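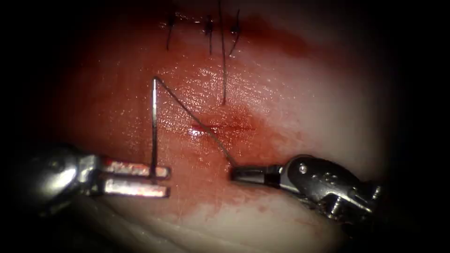 Progress report on the Trusindale surgical follow-up grant

To: Shanthi Gunawardena, grants office
From: Lutfa Paul, evaluation lead
2021-02-16

You asked for a short update on whether the follow-up phone calls are doing what the proposal said they would. My answer is that I can't tell yet, and I don't think the people who say they can tell have looked hard at the numbers.

Where we are

The proposal promised calls to 200 patients sent home after abdominal surgery. We have reached 100 of them at least once. The Jirkville clinic counts this as being on schedule. I would count it that way only if "reached" meant a finished call, and it often doesn't. A voicemail that gets a call back two weeks later goes in the same column as a full talk on day three, when most of the questions about pain pills and wound care come up.

I have asked Kamol Pongsiri to split that column in two. He agreed, though he warned me that the early records may not let him do it. The call sheet was changed in the first month and the old version had no box for length or outcome.

What the nurses report

The nurses like the calls. So do the patients who pick up. I believe both of those things, and I don't think either one tells you much. People who answer the phone and stay on it are likely to be the ones who were doing fine, or who have somebody at home to help. The patients I would worry about are the ones with a full mailbox or a number that no longer works, and the summary from Jirkville has very little to say about them.

Birutė Rimkutė went back through the unanswered list and found that 40 had a second contact on file that was never tried. Those numbers sit on a different screen from the main one. She has started working through them in the evenings, when people are more likely to be home, and I would ask you not to judge the project on reach until she is done. 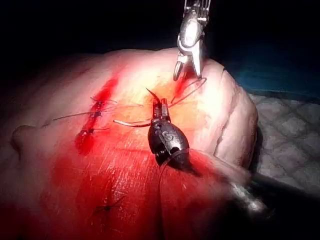 Return visits

The claim most often repeated in meetings is that fewer patients are coming back to the emergency room. I would leave it out of anything you send to your board. We only see returns to our own hospital. Anyone who went to the urgent care in the next town is missing, and so is anyone who should have gone somewhere and stayed home. The comparison year was also picked after the fact, and it happened to be a bad one. Sølve Sæther disagrees with me here and thinks the drop is too large to be chance. He may be right. I have asked him to run the same comparison against the two years before it, and he has not sent that yet.

Software

The Lorov scheduling tool is paid for and installed. It places reminders on the nurses' calendars, and they mostly clear them unread and work from a paper list. I don't blame them. The reminders come in at shift change. The vendor says the timing can be moved but has not said when, and I would hold the second payment until it has been.

Money

Spending is under budget, mostly due to the unfilled half-time caller job. Please don't read that as a saving. The nurses are covering those hours - some 40 a month by their own tally - and none of it is charged to the grant.

What I would like from you

Permission to move the final report to May, so that Birutė's calls can be included. Also a plain statement of what result would lead you not to renew. I asked for this at the start and was told it would be discussed. I would find it easier to write a fair report if I knew what you would count as a poor one.

The revised call sheet and Kamol's notes on the early records are attached.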